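**Vorlesen vor dem Schlafen: wie lange noch?**

**Holtetti** schrieb:
Hallo zusammen, unser Großer kommt nach den Sommerferien in die zweite Klasse und liest inzwischen richtig flott. Meine Schwiegermutter meint, jetzt sei mal Schluss mit Vorlesen, sonst wird er faul. Wie macht ihr das? Ich häng da ja selber dran …

**Nerkano** schrieb:
Bloß nicht aufhören! Meine ist 11 und kommt immer noch mit dem Buch an. Wir haben letzten Winter einen Schinken mit über 1.000 Seiten geschafft, jeden Abend 16 Seiten, manchmal auch nur 2, wenn ich selber weggenickt bin :-)

**Rakden** schrieb:
Seh ich anders. Bei uns wurde das Selberlesen erst was, als ich abends konsequent nein gesagt habe. Hat zwei Wochen Gemaule gegeben, dann lief es.

**Nerkano** schrieb:
@Rakden zwei Wochen Gemaule vorm Einschlafen? Nee danke. Bei uns ging beides nebeneinander.

**Hadgu** schrieb:
Wir wechseln ab, eine Seite ich, eine Seite das Kind. Und die Bilderbücher von früher dürfen auch noch mit, da wird bei uns nicht gemeckert.

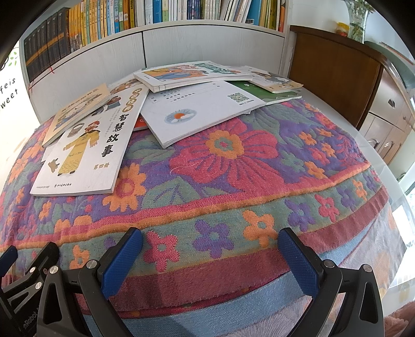 **Holtetti** schrieb:
@Hadgu Und wer fängt bei euch an?

**Hadgu** schrieb:
Immer ich, dann ist das Kind schon in der Geschichte drin und liest viel lieber weiter.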